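Open Day at Drurholm

Print this story | E-mail this story

11 comments | 7 shares

Bảo Phùng had been promised coffee, and there was coffee, but it was at the far end of the building past the gift table, and by the time he found it the tour had left without him. He caught up at the third door. Imen was already talking.

"So this is the unit we call Khổng," she said. She wore a Climallow fleece with the tag still tucked in at the neck. "It sorts, it stacks, it spells. It has done 3000 picks since January."

"How many did it drop?" Bảo asked.

She smiled at him the way people smile at a dog that might be friendly. "We count picks."

He wrote that down. He had come for the newsletter, which paid him nothing, and because his sister-in-law had put 300 dollars into Climallow and wanted to know if she'd been stupid. The visitors bunched up around a monitor on a cart. The arm hummed down toward the table and stopped, and they all leaned in as if it might whisper something.
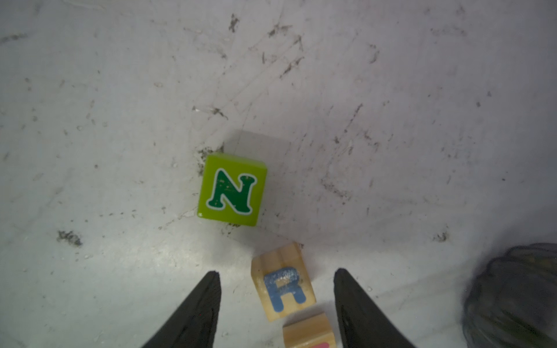 A man near the back wanted to know whether it could read, or whether it just went for whatever was closest, and Imen said that reading was a big word. The man said it was a pretty small word where he came from. A few people laughed. Imen laughed too, a beat late, and told him the letters were there for the children.

There was one child on the tour. She was sitting on the floor in the hallway with her shoes off.

Bảo looked at the scratches on the tabletop. Whatever else you wanted to say about Khổng, it had been kept busy, or somebody had dragged a lot of things across that white surface. He thought of his mother's kitchen table, which had looked like that after four boys, and how she would never have let strangers in to see it without a cloth on.

"What word is it going to spell?" he asked.

"It's more about the handling."

"But if it did spell one."

"We'll have that in the spring," Imen said, and checked her phone.

They were given a talk on safety, then a talk on jobs. The talk on jobs was shorter. A slide said the people of Drurholm would be freed up for better work, and under that was a drawing of a woman watering a plant. Bảo had packed boxes in this same building for 11 years, back when it was the seed company, and had never once wished to be freed up to water anything. He ate two cookies during the slide. When the lights came back on, they were led past the unit again on the way out.

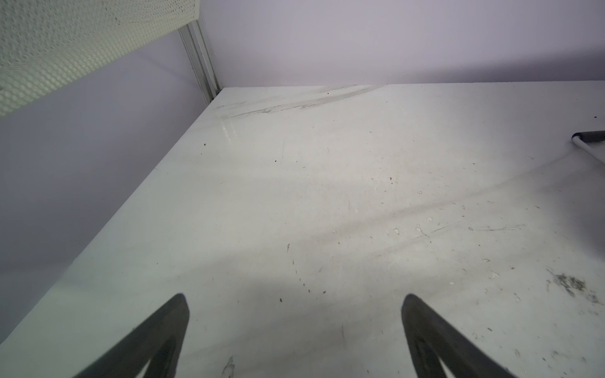
"Any last questions?" Imen said.

He had a page of them. He wanted to know who swept up in here, and what that person was paid, and if anyone had asked them about the better work. He wanted to know what a pick cost. What he said was, "Does it do this all night?"

"It can."

"Does it, though?"

She looked at the monitor for a second, and for the first time that afternoon she seemed tired, and he liked her more for it. "It needs someone here," she said. "So mostly it goes home when I do."

He wrote that down too, and underlined it. In the parking lot he called his sister-in-law and got her voicemail. He started to tell her about the letters, lost his place, and said he'd come by around supper.

Print this story | E-mail this story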